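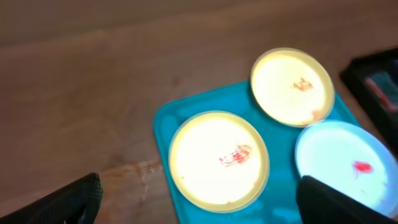
Finished Jirley a little after midnight, all 600 pages of it. I had planned to stop at the siege and go to bed, but the siege ends with the younger sister walking out through the gate with the demon's name written on her arm, and I wasn't going to leave it there.

I still think the first book was better. The angels in this one talk too much. In Randby they hardly spoke, and when one did you knew somebody was about to die. Now they have a council and a fight over who gets the river towns. The hunter is good, though. He gets old in this one and his hands shake, and the author lets him miss.

Hefin Maddocks lent me his copy, so I'll have to return it with the bent corner. He says the third one, Flevel, is 840 pages and mostly set underground. Mark Anthony Pascual quit it after 5 chapters and told me to read the last 30 pages in the store. I won't do that.

Wrote a little myself this morning before work, about a page. The ferryman has a name now, Ishida, and I cut his speech about the dead. Still don't know why he would take the girl across for free. Maybe he owes her mother.

Library opens late in October. Go after four and ask if they have Flevel.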